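Would I pay for a pretend kitchen?

I've had a trial login for Brevora for a month now, and people keep asking me whether it's worth the money. Brevora sells simulated homes by subscription. You bring your robot's control software, they give you rooms and objects to turn it loose on, and in theory you break a lot fewer real mugs. It's $300 a month for a small team, which is more than my first car cost me in petrol. 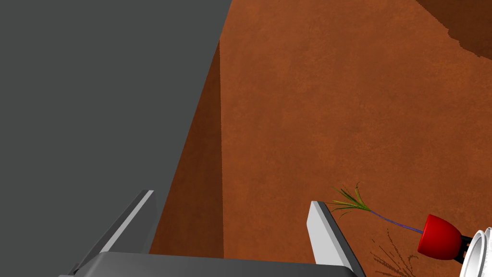
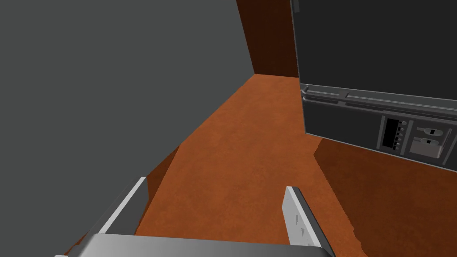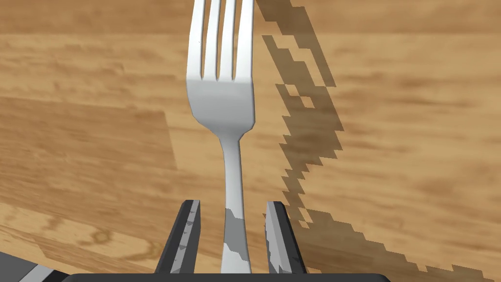 Views from the gripper, all simulated.

My honest answer is yes, with a fair bit of grumbling. The thing I like most is how boring it lets you be. I can set up the same small job 500 times with tiny changes and go and put the kettle on. Try that with real hardware and you'll spend the arvo picking things up off the floor (ask me how I know!).

Natalie Greenwood, who I share a desk with, reckons the graphics should be miles better for the price. I'm not so fussed. Jagged shadows are ugly, sure, but I'd sooner they spent the money on contact – how things slip, tip and catch when you grab them. Thin cutlery is where I'd push them hardest. A fork is a rotten thing to pick up, and any simulator that makes it feel easy is flattering you.

What really gets up my nose is the way it's sold. The brochure talks about a robot being "home ready" after 30 hours of training, and I wish they'd bin that line. Home ready for whose home? My place has a dog, a wonky bench and a drawer that only opens if you swear at it. Tindall, the other mob we looked at, are far more modest in their claims, though their object library is thin and the support emails take forever.

Then there's the export problem. You can pull your runs out of Brevora, but only in their own format, and I lost a whole weekend writing a converter. Fix that and I'd stop whingeing.

So I'll be renewing in November, on the monthly plan and not the yearly one. If you're a hobbyist with one arm in the garage, I'd hang on to your money for now and see whether they bring out a cheaper tier.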